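Trokwood Opens Dalsgaard Test Kitchen to Visitors for Laundry-Handling Demonstration

Dalsgaard, December 2019 - Trokwood, a developer of control software for household robots, held an open day at its Dalsgaard site on Monday. The program centered on Flusosa, the company's software for handling clothing at a front-loading washing machine. A total of 34 visitors attended, in 2 groups.

The demonstration was set up in a furnished room with standard cabinets and a tiled floor. Dark garments were chosen for the session, as folds in dark fabric are difficult for a vision system to separate.

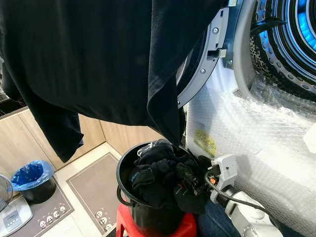 The gripper at a bucket of dark clothing, beside the open washing machine.

Flusosa divides the task into short steps: locate the cloth, select a grasp point, close the gripper, lift and transfer. Each step can be stopped and repeated by the operator. Visitors were able to follow the selected grasp points on a separate monitor and to ask for a step to be run again.

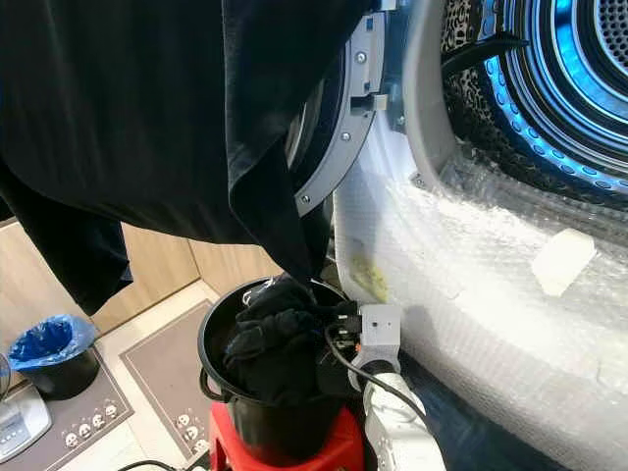
Can the software be used with a top-loading machine?
Support is planned for a later release - the current version covers front-loading machines only.

Trokwood began work on Flusosa in July. The training set now holds 642 recorded grasps on garments of mixed size and weight. Cameras at the head and at the wrist are used together. The head view is used to plan the approach, and the wrist view is used to check the position of the cloth against the gripper finger.
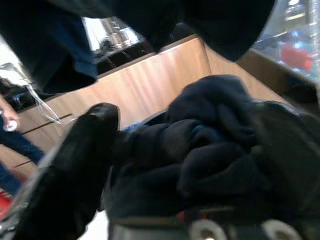

Reading time: 2 min

The afternoon session ended with a technical talk of 20 minutes on grasp selection in bunched fabric. Questions from the floor dealt mainly with cycle time, gripper wear and the handling of straps and sleeves.

A second open day will be held at the Kasisell site next year. Places are limited, and registration will open on the Trokwood website. Technical documentation for Flusosa is available to integrators on request from the Dalsgaard office.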